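Letters Home From the Rerkarlow Mill Go on Show

14 comments
Share

For most of the nineteenth century, the families who worked the looms at Rerkarlow lived in two long rows of brick houses behind the mill, with a pump at one end and a chapel at the other, and very little in between that they could call their own. They bought their flour and candles from the company store, they sent their children to the company school when the children could be spared, and when they wrote to relatives across the ocean they very often wrote on the backs of old company order sheets. A good many of those letters found their way back to town over the years, tucked into family Bibles and sewing boxes, and starting in June anyone who cares to can come in and read them.

The new exhibit fills both rooms of the Cirkeo Reading Room, the old pay office on the river side of the mill. It brings together 114 letters, most of them written by weavers and spinners in their teens and twenties, along with wage books, rent slips and a wonderful ledger from the company store in which the clerk has noted, in a tiny, cross hand, exactly who still owed him for molasses.

Sebastião Vieira, who put the exhibit together, grew up four streets away and remembers his grandmother keeping a bundle of letters in a biscuit tin on top of the icebox. He was not allowed to touch them. When she died the tin came to him, and he sat down one evening to look through it and was still sitting there when it got light outside.

"I thought they would be sad," he told me, over a cup of very strong coffee in the back room. "And some of them are sad, I won't pretend otherwise. But a lot of them are about hats! There is one girl who writes 80 lines to her sister, and I would say 60 of them are about a hat she saw in a shop window and could not afford. She had been on her feet since five in the morning and she wanted to talk about a hat. I loved her right away."

That girl was Bridget, a drawing-in hand who came to the mill at 13 and left it at 22 to be married. Her letters make up a good part of the first room. In one she explains how the hands used to set the boarding house clock back a few minutes so they could linger over supper, and in another she asks her mother, rather stiffly, to please stop telling the neighbors that she is rich. She was paid by the piece, and the wage book on the next shelf shows how quickly a week's money could shrink once her board and her fines had been taken out of it. Talking on the floor was a fine. So was opening a window. 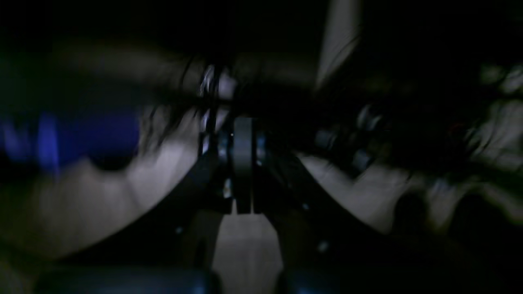
The windows come up again and again, as it happens. The overseers kept them shut so the thread would stay damp and not snap, and in the summer of one bad year 200 of the hands signed a petition asking for them to be opened during the dinner break. The petition is in the second room, and it is worth taking your time over – some people signed with a full, careful name, some with initials, and a great many with a cross. The company's answer was a single line long. It said no.

Amr Ouazzani, a retired schoolteacher who transcribed the harder letters, spent two winters at it with a magnifying glass. Paper was dear, and many writers filled the page, turned it sideways and wrote straight across what they had already written. He has made clean typed copies of everything, in good large print, and these can be picked up and carried to a chair.

"You get to know a person's spelling," he said. "After a month I could tell you who had written a page before I got to the name at the bottom."

The El Khatib bakery on the corner has been kind enough to send over a tray of rolls for the opening afternoon, and the talk that day begins at two o'clock. There is room for 50 people in the reading room, so come a little early if you would like a seat – the benches are original and not very soft, and a cushion from home would not be out of place. Admission is free.

Mr. Vieira would also dearly like to hear from any family that still has letters or photographs from the mill rows, even just a scrap. He is happy to copy them and hand them straight back, and he is particularly hoping that somebody, somewhere, has the sister's half of the correspondence. He would very much like to know what she said about the hat.

Share this story
37 shares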